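Search this site
Reading time: 2 min

The Binum Stage: A Story

Competitors are advised that the Zekadport Mountain Marathon proceeds in all weather. Flurina Grabner had written that sentence herself, as race director, in a September when the sky over Skunder was clear. She read it again at the Kinyua checkpoint, 42 kilometres from the start, with sleet collecting on the trestle.

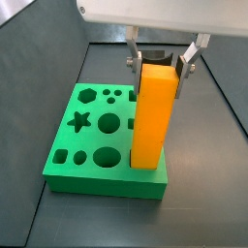

Orange block, green foam.

The register recorded 19 teams departed and 11 arrived. Regulation 2 required the director to remain at her post until every team was entered in one column or the other — arrived or withdrawn. It made no provision for a third. 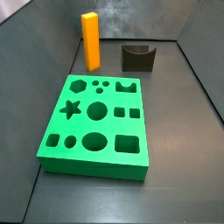 Short Fiction

At dusk a runner came down from the Binum saddle alone. He presented his card in the prescribed manner and requested that his partner be recorded as well.

"Where is your partner?" the director asked.

"Behind me. She asked not to be hurried."

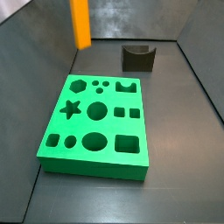

The director consulted the regulations, which were silent on the matter. She uncapped her pen, left the line open and moved the lantern to the uphill side of the tent. The runner took the other chair. Neither of them spoke again until they heard poles on the gravel.

Contact the editors | Copyright, all rights reserved | Back to top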